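**1/** OK robot friends, I have a fault story and I've been dying to tell it. It involves a gripper that was completely sure it wasn't holding anything, a plush ketchup bottle, and a very long afternoon with a log file. Thread!

**2/** Setup first. We run a tabletop pick-and-place station here at Skorura. One arm, a white table, a pile of toy food and dishes. The job sounds easy: pick up an item, carry it to the right dish, let go, come back for the next one.

**3/** We'd been on a wonderful streak. 651 picks logged since January without one real fault! A couple of fumbled fruits, sure, but nothing that made anybody reach for the stop button. I was starting to get cocky about it.

**4/** Then the ketchup went into the rotation. It's soft all the way through, and soft things are where our gripper settings get interesting.

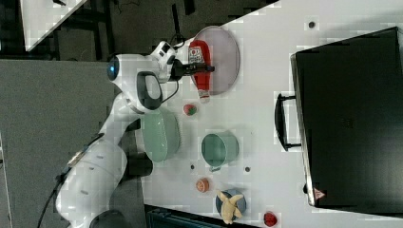 Ketchup in the fingers, over the pink plate.

**5/** So what went wrong? The arm picked up the bottle just fine. Good grip, nice lift. Then halfway through the carry the controller decided the grasp had failed, threw away the rest of the move and ran its "empty hand" recovery. With the bottle still in its hand.

**6/** If you don't know what empty-hand recovery does: it opens the fingers wide and swings back to the start pose at full travel speed. Full speed! That's okay with nothing in the gripper. With something in it, you've built a ketchup launcher.

**7/** The bottle sailed off the table and landed by Teguh Hartono's shoes. It's plush, so it bounced a little and that was the end of it. But I went cold for a second, because the same code would have run if it had been holding the mug.

**8/** And the mug is on the same table, in the same rotation! So this went in the book as a safety fault, and we stopped all runs until we understood it. I want to be really clear on that part. Soft object, no damage, no one hurt, still a safety fault.

**9/** Now the fun bit. How does a gripper decide it's empty? Ours does it from finger gap and motor current. Fingers nearly closed plus low current equals nothing there. It's a simple rule and it works great on hard stuff, where the fingers stop dead and the current jumps.

**10/** Squishy stuff cheats. The fingers sink in and keep sinking. The stuffing gives way, the gap gets smaller and smaller, and the push-back is so gentle that the current hardly moves. To the rule, a well-squeezed plush neck and thin air look almost the same.

**11/** But wait – it passed the check right after the grasp! That's what had us stumped. Why would it hold fine at the plate and then "lose" the bottle in mid-air?

**12/** Ruaridh Ritchie cracked it by lining up the finger gap log with the wrist camera, frame by frame. The filling was slowly shifting out from between the fingers while the arm moved. Gap crept down, down, down, crossed the line, and boom, recovery.

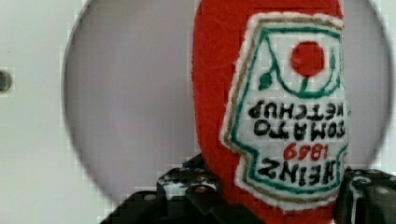
**13/** And once we had the two records side by side it was so obvious. The log says empty. The camera says KETCHUP, in big black stitched letters. I laughed for a good minute. All that information was sitting right there and the part making the decision never looked at it.

**14/** Okay, fixes! First one went in the same day. Empty-hand recovery no longer opens the fingers anywhere except over a marked drop spot. If the arm thinks it lost something mid-carry, it slows to a stop and waits for a person. Boring and lovely.

**15/** Second fix: the return swing after any failed grasp now runs at 10 percent speed until the camera agrees that the hand is empty. It looks like the arm is moving through honey. I don't care, I love it.

**16/** Third fix is a soft-object profile. The gap limit gets set from the gap measured right after the grasp, so it's comparing the bottle with itself. It also adds a tiny re-squeeze if the gap creeps. Teguh wrote that one and it's such a tidy bit of work.

**17/** Then we tried to break it. 80 carries with the plush bottle, picked up every which way. By the neck, around the belly, upside down, flopped on its side. The old rule would have called "empty" on 9 of those. The new one called it on none of them, and the bottle made it to the drop spot every time.

**18/** We also did the reverse test, where you gently pull the bottle out of the fingers mid-carry (arm in slow mode, with a second person on the stop button, please). It noticed, stopped and sat there waiting. Good robot!

**19/** Someone in my replies will ask why we didn't just add a force sensor to the fingertips. We want to! It's on the list. But a better sensor wouldn't have fixed a recovery move that opens up and swings fast on one guess. That part was on us.

**20/** If you run anything like this, go read your recovery code today. We'd poured months into the normal path and I think I had looked at the failure path twice. Check what it does when the fault signal is wrong, with the heaviest thing on your table in the hand.

**21/** Runs are back on as of this morning, slow returns and all. Next up is the peach-looking one, which is small and rolls off if you breathe near it. I'll post how it goes!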